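What's on my sewing table this month

Hello again, everybody! June has been a pajama month at my house, and I'm not one bit sorry about it. I know I promised you a summer blouse back in January (I still have the note taped to my machine), but the blouse fabric is still folded on the shelf and I have made 4 pairs of pajama pants instead.

The pattern is the Birkine lounge pant, and I like it so much I'm a little embarrassed. It has just two pieces, a front leg and a back leg, and no side pockets unless you want to draft your own. I did want to, of course, and the first pair ended up with one pocket facing backward. I wore them to breakfast anyway! The second pair went much better, and by the third I was cutting without looking at the instructions at all, so naturally I cut one leg upside down on a one-way print. If you see teapots pouring uphill on my left knee, please be kind.

For fabric I used the Kudo cotton lawn on the first two, and it's lovely and cool but it does slide around on the table. I've stopped fighting it with pins and gone over to clips along the edges. The last two pairs are from a brushed cotton I picked up at the remnant shop in Flivville, the one with the steep steps, where everything by the door is sold by weight. I could have stayed there all day. I came home with a lot more than I went in for — mostly stripes, and a piece of green gingham that wants to be an apron.

A few of you wrote to ask how I get the waistband to lie flat. I sew the casing with a 13 mm allowance, leave a gap at the center back, thread the elastic through, and then wear the pants around the house for an evening before I close anything up. Elastic that feels fine standing can feel awful once you sit down with a book. After that I stitch straight down through the elastic at both side seams, and it never twists in the wash. 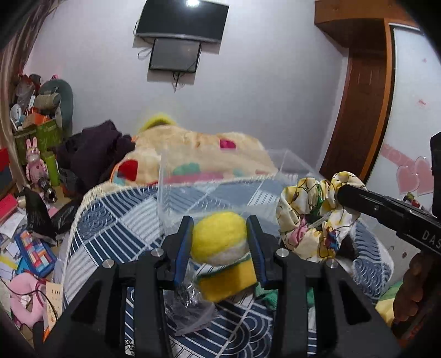
Hemming, and a question for you

I've always pressed my hems up twice and stitched them on the machine, but on the brushed cotton it came out bulky and stiff. So on the last pair I tried a single fold with a zigzag over the raw edge, and I think I'm converted. Has anyone tried bias tape on the inside of a pajama hem? I have a whole card of it in navy, and I'd love to use it up before I buy any more.

Next up is the Iltar nightshirt, with a proper collar and cuffs, which scares me a little. I'm going to make the collar out of an old sheet first. Write and tell me what you're sewing, and if you've made the Iltar, please tell me whether the sleeves run long!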